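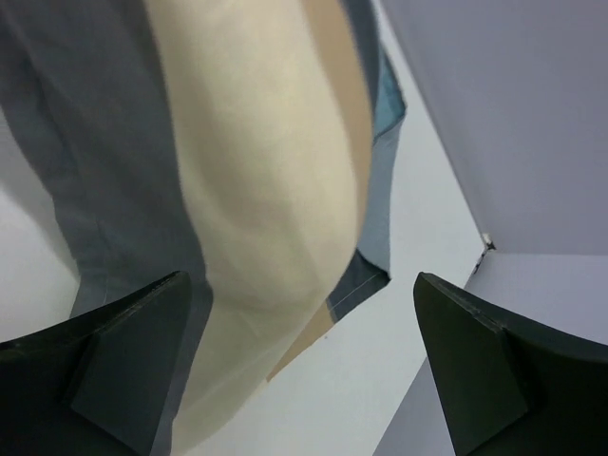 What is cotton made of?

Cotton is made of tiny hairs that grow on the seeds of the cotton plant. Each hair is called a fiber. Under a microscope, a dry fiber looks like a flat, twisted ribbon. The twists help fibers grip one another when they are spun into yarn.

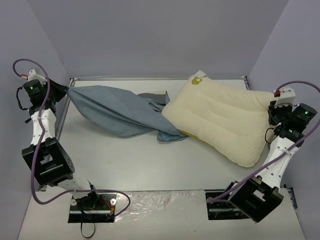
Yarn is then woven into cloth on a loom. Some threads run lengthwise - these are the warp. The threads that cross them are the weft.

Lodness Textile Museum, Children's Pages, October 2021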